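Olleck tidying cell, monthly walk-round, July
Filled in by: Karlijn Van Hecke
With me on the round: Siu-ming Chow (maintenance), Kelly Nuttall (day shift)
Covers: demo room, hand-held grippers, fixed arms, sorting area, people

Right, same form as last month but I've been told the comments box can run over, so I'm running over. OK means OK. ACTION means somebody has their name next to it. If you only read one bit, read section 4, it's the one people have been stopping me in the corridor for.

1. FLOOR AND ACCESS

1.1 Walkways clear between cell and door: OK
Much better than June. The pallet truck has gone back to where it lives (thank you, whoever did that).

1.2 Emergency stops reachable from both sides of the fixed arms: OK
Siu-ming pressed both of them, both stopped the arm, both reset. He does enjoy that part.

1.3 Emergency stop signs readable: ACTION, Karlijn
The one by the far arm has faded to a sort of salmon colour. I've asked Evard for new ones.

1.4 Lighting: OK
One tube flickering over the bench. It's been reported and doesn't affect the cell.

2. HAND-HELD GRIPPERS

These are the ones we use for teaching the tidying jobs, where a person does the pick and the arm learns it afterwards. They get far more knocks than the fixed arms, so I go slower here.

2.1 Finger pads fixed down, no lifting at the edges: OK
Ran my thumbnail along all of them. The blue ribbed ones are holding up really well, I was wrong about those and Mieke was right.

2.2 Pivot pins seated, no play in the linkage: OK with comment
One gripper has a tiny bit of wobble at an outer joint. Within what Mittal allows, but Siu-ming has put a sticker on it and will look again next month.

2.3 Fingers open and close without catching: OK
Kelly did fifteen cycles on each one, empty, then we watched some proper handling. Light rigid things are what I like to see, because you notice straight away if somebody is squeezing too hard.

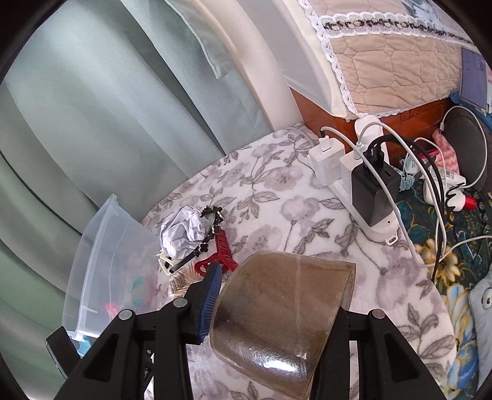
Kelly's view is that the grip force is fine but the trigger is stiff for smaller hands, and I agree with her, I've got small hands too! After a long spell my forefinger knows all about it. The softer spring costs next to nothing, so I've put it down as a proper action and not a "nice to have".

2.4 Trigger spring suits the user: ACTION, Siu-ming
Fit the softer spring to two grippers first and let people try them before we change the lot.

2.5 Cables and plugs undamaged, nothing trailing where people stand: OK with comment
No cuts, no bare wire. I'd still like the chargers and extension leads moved back from wherever the hands are working. I know it's a pain in a set-up that's meant to be like somebody's bedroom, and I know real bedrooms have chargers on every surface. Move them if you can. If you can't, leave enough slack that nothing goes tight when you reach over.

2.6 Hair tied back, sleeves up, no dangling lanyards: OK
Two reminders given, both taken nicely.

3. FIXED ARMS

3.1 Guarding in place and latched: OK

3.2 Speed limit set for shared working: OK
Checked on the panel. Please don't change this and then change it back before I come round, I can see it in the log.

3.3 Drop test, soft items: OK
3.4 Drop test, rigid items: OK
We ran 100 drops across the two tests, all of them inside the marked area. Siu-ming has the sheet.

3.5 Log up to date: OK with comment
2,625 picks recorded since the last round. The log is complete, but whoever is writing "misc" in the notes column, please stop. I need to know what it was holding when it stopped, even if it's only one word.

4. SORTING AREA AND THE PEOPLE IN IT

This section is new. Griet Van Leeuwen asked for it when the tidying work moved over from the old sorting bench, and I said yes straight away, as the machines have had a checklist for ages and the people never did.

4.1 Two people working at one bin have agreed who goes first: ACTION, Kelly
Everyone says they do this. Some do it by nodding. I'd like it said out loud, every time, before the second gripper comes in over the bin. Knuckles are the worry, as the hand under the tool is lower than you think it is when you're watching the tips.
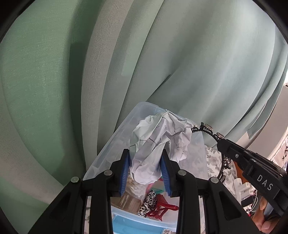 Kelly is going to try a simple "mine" and "yours" for the next few weeks and see whether people stick to it. It sounds daft on the first morning and then you stop hearing it. We did something similar on the Prala line years ago and I still say "mine" when I'm reaching for the salt.

4.2 Working height right for the person: OK with comment
Fine for most. Tall people are stooping over the low bins, so please use the risers.

4.3 Breaks taken: ACTION, Griet
The old bench had a natural stop whenever the trolley was empty. Now there's always another tidy to record, and people work straight through. Griet is putting in a break of 5 minutes on the hour, with the screens paused so it can't be skipped.

4.4 Staff know what their job looks like once the arms take over the simple picks: NOT OK
I don't have a softer box to tick. I asked and got a different answer from each person, including "I was hoping you'd know". Mieke Timmermans has agreed to do a proper sit-down with both shifts. The ones who came over from sorting are good at this work, and they spot a bad grip well before the software does. They should hear from us that they're staying on as trainers, with the grade to match, and they should hear it in writing.

4.5 Anything people want added to this form: yes
A stool. A second bin for paper. A fan that works.

Open actions carried to next month: 1.3, 2.4, 4.1, 4.3, 4.4
Copies to Griet, Mieke and the board by the kettle.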